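Fonis > Guides > Buying > Outdoor patrol robots

How to Budget for a Night Patrol Robot Without Believing the Brochure

Jul 18, 2019 | By Zdeňka Doležal

Start with the hours, and leave the price for later. Write down when you need the thing moving. If most of those hours are dark, cross out every number the seller measured in daylight. When I priced units for the Parnen site in February, that took care of most of the Drilteck brochure.

Step 1. Ask for raw night video from the robot's own camera, shot on a path like yours.
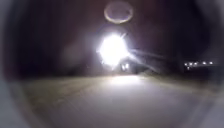

Camera upgrades are where quotes get padded, so make the seller show you what the extra money fixes. The Mao low-light kit was quoted to us at $1,565 per unit. Maybe it's worth it. But one strong light dead ahead can turn the middle of the view solid white and leave a pale ring floating over it, and I want to see the kit handle that before I sign. "Improved night performance" is a phrase, and you can't send it back for a refund.

Step 2. Split the quote into what you pay once and what you keep paying. Ours had a yearly support fee of $2,678 sitting under "included services" — included in the quote, that is, and billed separately. Multiply yours by the years you plan to run the robot. We used four.

Step 3. Walk the route after dark with whoever will sign the check. Mark every lamp, every slope and every spot where cars face the path.

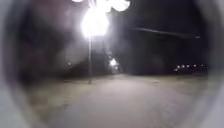
Bring that marked-up map to the demo and ask for the whole route, both directions. Sellers like to pick the easy half. I'd ask for 14 nights of trial before any deposit, and I'd get the number of human rescues in writing. If they won't log rescues, budget for a person to do them, at night rates.

Step 4. Price the boring option too. More lamps and a part-time guard may come in under the robot. Ours was close enough that I'm still arguing with the spreadsheet.

Contact the Fonis guides desk | © 2019 Fonis | Back to top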